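3.2 Clearing small debris from open tiered shelving

Dusting is usually treated as one task in the housekeeping literature. In practice it is two. Fine dust sticks and has to be lifted off; loose litter (paper bits, crumbs, thread) doesn't stick to anything and only has to be moved. Most household shelves get both. The Vorkgate inventory lists them under one heading, which makes the time figures hard to use - a shelf with a film of dust and a shelf with confetti on it end up in the same row.

We looked only at loose litter. Paper scraps, brightly colored, torn or cut by hand and crumpled a little so they stand up off the board. Red, yellow, green, orange. Colors were picked for visibility against pale wood and for no other reason. Flat scraps were tried early on and dropped, they cling to the board and a duster rides right over them. Crumpled ones catch.

The shelf is a small tabletop unit, two boards on a thin black metal frame, the kind sold for spices or desk clutter. Open on all sides. No back panel, so anything pushed can go off the far edge as easily as the near one. The lower board is the hard one. Clearance under the upper board limits how far the duster can tilt, and the legs get in the way at the ends. Screws on the front edge of both boards, round heads. We expected scraps to snag on them and kept a column for it in the coding sheet. The column stayed mostly blank.
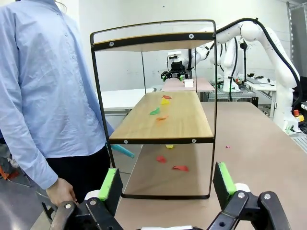 Litter that leaves a shelf has to land somewhere. For a unit standing on a table this means the tabletop, and here the usual advice (top to bottom, back to front) starts to show its limits. Top to bottom is fine. Whatever falls from the upper board gets picked up on the later passes. Back to front is less clear. With an open back the person can stand on either side, and "front" is wherever they happen to be standing. Several of the older manuals just assume a wall.

We coded three resting places: upper board, lower board, table. The table was then split again into under the shelf and clear of the shelf, as a scrap between the legs is a different problem from one out in the open. Open ones are swept together with the side of a hand in a second. The ones underneath have to be drawn out with something thin, or the whole unit has to be lifted. Lifting was allowed but scored as a seperate action.

Thirteen scraps was the standard load. It is a small number and we know it. Larger loads were tried in March, using the same boards, and the trouble was not the cleaning but the coding - past a certain density the scraps pile up and two coders will not agree on what is one piece and what is two. Thirteen spreads out well enough over two boards and a table. Agreement on location was good at that load and the few disagreements were nearly all scraps lying against a leg.

Starting layouts were not random in the strict sense. Scraps were dropped by hand over each level and left where they fell, with one rule, every level has to have something on it. So each trial includes the lower board and the space below it, the two places people skip when they are in a hurry. Orientation of the shelf on the table was left alone.

Figure 2. Scraps distributed over upper board, lower board and table, with one piece lying out in front of the shelf.
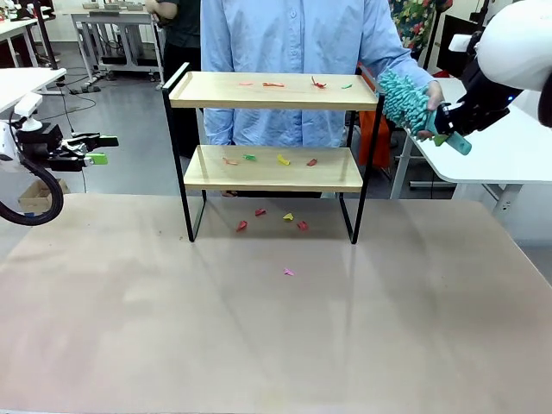
Prinari, commenting on an earlier draft, objected that this is not how shelves get dirty at all: litter in a real home gathers in corners and behind objects, an empty shelf is the easiest case there is, and any time measured on one should be read as a floor. Makhubela made nearly the same point and added that most people would take the shelf to the trash can and tip it. Fair on both counts. We take the times as lower bounds and say so again in 3.4. Tipping was ruled out in the instructions. It works, but only for an empty unit, and an empty unit is our convenience and not the household's.

On objects left in place. We ran a short side series with two jars on the lower board. Not reported in the tables. The jars slowed everything down, as expected, and more scraps ended up under the shelf than with bare boards. It needs its own study really.
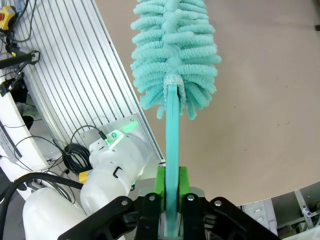

Grerodano
Corresponding author, household methods group
Revised version received 6 December 2006

3.3 Choice of tool

A microfiber duster with looped, finger-like strands was used throughout. Flat plastic handle, turquoise, same color family as the head. A dry cloth was the obvious alternative and for fine dust we would prefer it. For crumpled paper the cloth has two problems: the hand has to go in between the boards along with it, and scraps fold up inside and drop out later, somewhere else. The duster reaches in without the hand. The loops push several scraps at a time and carry some along, which we counted as removed only if they were shaken off over the bin at the end.

Strand length matters more than we thought. Long loops drag behind the stroke and flick at the end of it, and the flick is what sends pieces off the back. A slower finish to each stroke mostly cures this. The instruction now reads "stop before the edge, then lift" and no longer mentions speed.

Stroke direction, lengthwise along the board versus across it. Lengthwise takes fewer strokes and leaves a small heap at one end, near the leg, where it has to be coaxed around. Across the board takes more strokes but each one finishes over open table. In all 2,596 strokes were coded over the full set of trials. Both directions are kept in the analysis, mixed strokes were assigned by wherever they ended.

One thing left unsettled is the raised lip on the upper board. It is slight, but it does hold scraps back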